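Tuesday, late

Spent the day at the Dunbar culvert, being rained on in the service of drainage. The culvert is 124 years old and has outlived everyone who signed off on it, along with most of the firms that have since promised to replace it. My job is to say whether it can carry trucks for another winter. The truck drivers have never asked.

Trenon sent their drilling crew at seven, or said they did. The rig rolled up at ten with the wrong core barrel. I ate my lunch at ten-fifteen out of spite.

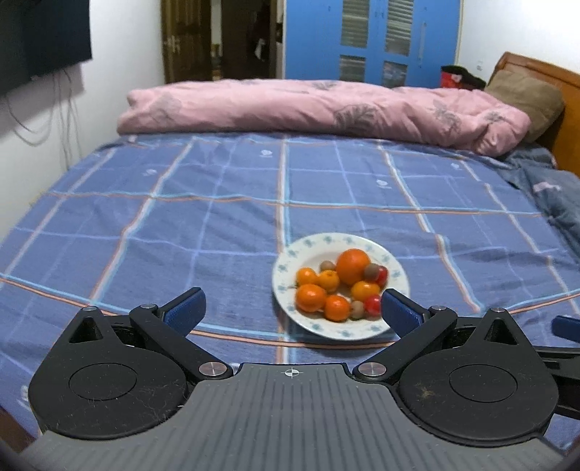

Once they got going, the first borehole hit brick where the drawings show clay. The second hit clay where the drawings show brick. I'm starting to think somebody traced the sheet from the back. There are 41 drawings in the Dultico archive for this one culvert and no two agree on which way the water flows. I watched it for a while myself. It flows east.

The crack in the north barrel has grown since October. I glued new gauges over it, dropped one in the stream, glued on another, and wrote the reading on my hand when the notebook gave up. Still there after a shower, so that's the permanent record sorted.

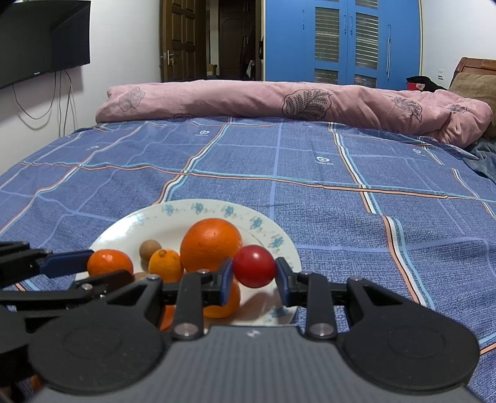

Came home to an email from Candell, who want the grouting priced by Saturday. They have also trimmed the quantity to 688 bags. My estimate was 1,738. I would love to know which voids they've decided to leave as they are, and whether they plan to tell the voids.

Drafted a reply, deleted it, drafted a nicer one. Boots are stuffed with newspaper by the heater and smell like the north barrel. 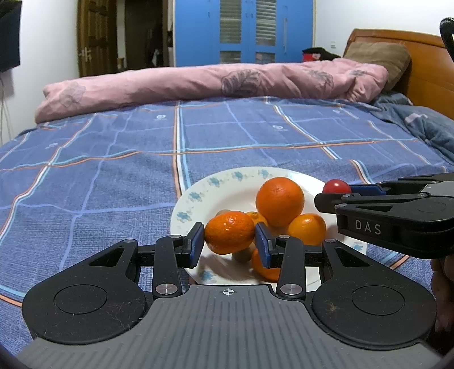

*Tangerine, just above the plate.*

Pulled up the load calculation again after supper. It passes if I assume the backfill is decent. It fails if I assume the backfill is what came up in the second core, a kind of gray pudding with a bottle cap in it. Will run it both ways tomorrow and put the pudding in the appendix.
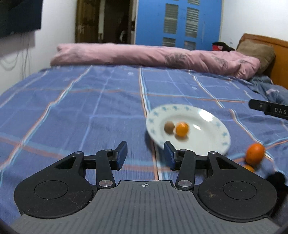
*The floral plate at a tilt, blue plaid under it.*

Alarm set for five-thirty. Need to buy a pencil that works in the rain, and call Trenon about that core barrel before they load the truck.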